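About Varklow

Varklow is a driving school. We teach adults, mostly people who have failed a test somewhere else or who passed years ago and have avoided the big roads ever since. Jolene Costigan and Vaughan Mudgway started it after a decade of working for larger schools, and neither of them much liked what they had been asked to sell.

We should say early on that we don't offer a guaranteed pass. We have read the adverts that do and we would like to see the small print. We don't run crash courses either. A learner who drives six hours a day for a week gets tired and then gets a test date, and we have never been persuaded that these two things belong together. 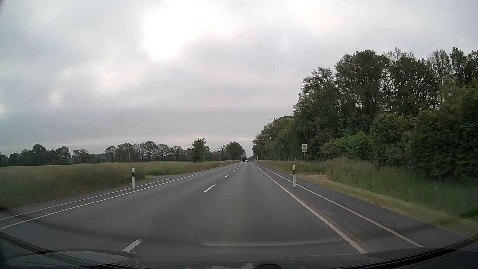
Country roads are where our lessons begin, once the pedals and the steering have stopped being a worry. Most schools do it the other way round, in town, where the learner is stopped half the time. We would sooner see someone hold a lane properly first. On a straight two-lane stretch with an edge line down each side, a broken line in the middle and white posts in the verge, you find out quickly whether a person looks far enough ahead. There are side entrances to watch for as well, and bus stops, and people do forget those when the tarmac in front of them is empty. The limit is 100. It is a limit, and we spend a fair part of the lesson arguing with those who treat it as an instruction.

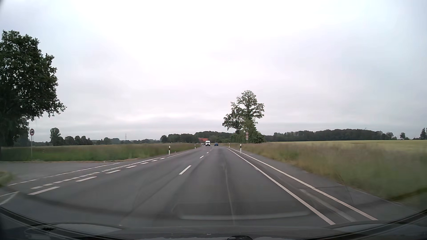 Keston, April

Eglė Koppel has joined us as our fourth instructor and takes over the early lessons, from 7 a.m. She taught at Doolan before this and has strong views on following distance - she thinks most instructors talk about it and then let it shrink. Her learners say the gap out loud until they are sick of it. We had our doubts about that as a method. Keegan Hoani sat in the back for a few of her lessons and has now started doing it himself, so make of that what you will.

Lessons are 60 minutes of driving. Paperwork and chat are on our time. We take 16 learners at once between the four of us and keep a waiting list, and if you are in a hurry we will tell you to try someone else.

The later lessons deal with junctions, turn lanes and the roads that feed into town, where there is a lot of paint on the ground and
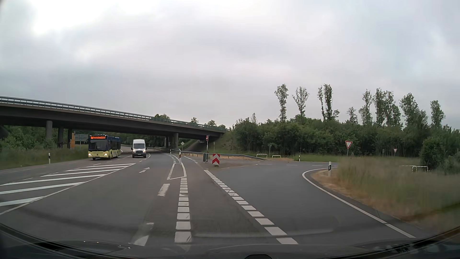 not all of it is in good condition. Learners tend to trust an arrow when they can see one and panic when it has worn thin. We teach them to settle on a lane early, and to carry on and turn round later if it was the wrong one. Saskia Harawira in the office takes bookings until 4 p.m. and will ask what went wrong last time. Please give her the real answer.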